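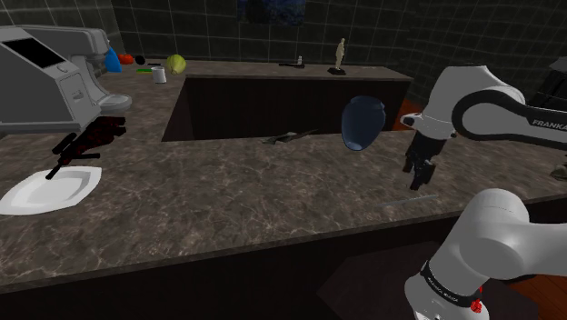
4. Fitting and commissioning the Perka under-sink water filter

4.1 Before you start

Read section 3 (Parts and tools) and check the contents of the box against the packing list. The bracket, the filter head and the cartridge are packed separately. Do not remove the film from the cartridge until step 12.

The filter is for cold mains water only. It must not be connected to a hot supply, to a tank-fed supply or to the outlet of a water heater.

CAUTION: Turn off the mains stopcock and open the kitchen cold tap until the flow stops. Isolating valves under older sinks do not always close fully.

Note: In rented property, obtain the owner's agreement before drilling the cabinet or the worktop.

4.2 Fixing the bracket

1. Choose a position on the side wall of the sink cabinet. The bracket must be upright, with the two keyhole slots at the top.

2. Leave a clear gap of at least 39 mm between the bottom of the cartridge and the cabinet floor. The cartridge is withdrawn downwards and cannot be changed if the gap is smaller.

3. Mark the holes through the bracket. Check for pipes and cables behind the panel before drilling.

4. Drill pilot holes and fix the bracket with the screws supplied. On thin panels use the backing plate (part B) on the far side.

5. Hang the filter head on the bracket and push down until it clicks. The arrow on the head shows the direction of flow.

4.3 Connecting the supply

6. Undo the nut joining the cold tap tail to the supply pipe. Have a bowl and a cloth ready, as the pipe will still hold some water.

7. Fit the tee piece between the tail and the pipe. Use the new fibre washers from the bag, one on each face. Do not use jointing compound or tape on these faces.

8. Tighten by hand, then a quarter turn with a spanner. Hold the tail still with a second spanner while doing so.

9. Cut the blue tube to length with a tube cutter or a sharp knife. The end must be square and free from burrs. The longest permitted run from tee to filter head is 900 mm.

10. Push the tube into the tee and into the port marked IN. Pull back gently on each end to confirm that it is held, then fit the locking clips.

11. Connect the white tube from the port marked OUT to the filtered water tap. Fitting of the tap is covered in section 5. If the worktop is stone, have the hole cut by a stonemason or worktop fitter — domestic hole saws will chip the surface and may crack it.

CAUTION: Do not bend either tube tightly. A kinked tube must be replaced, even if it appears to recover its shape.

4.4 First fill and flushing

12. Remove the film and the cap from the cartridge. Wet the two O-rings with clean water. Do not use grease or washing-up liquid.

13. Push the cartridge up into the head and turn it clockwise to the stop.

14. Close the kitchen cold tap. Open the filtered water tap, then open the mains stopcock slowly. Air will be driven out for a short time and the flow will be uneven.

15. Run the filtered water tap for 3 minutes, close it for 2 minutes, then run it again until the water is clear. Grey water at this stage is fine carbon dust. Discard all flushing water.

16. Dry every joint and lay a sheet of dry kitchen paper beneath them. Inspect the paper after one hour and again the next morning.

If a push-fit joint weeps, turn off the water, release the pressure at the tap, withdraw the tube and trim the end square. If a threaded joint weeps, replace the washer. Further tightening will damage it.

4.5 Cartridges

Perka heads accept the Babaei standard cartridge and the Trukov cartridge for hard water areas. The Trukov is longer, so measure the gap given in step 2 with that cartridge in place. Write the fitting date on the label and stick it inside the cabinet door.

Section revised August 12, 2025 by Nayeli Bañuelos; checked by Apolinar Quezada, Bedthorpe technical office. Replaces the October issue, in which the IN and OUT ports were shown the wrong way round.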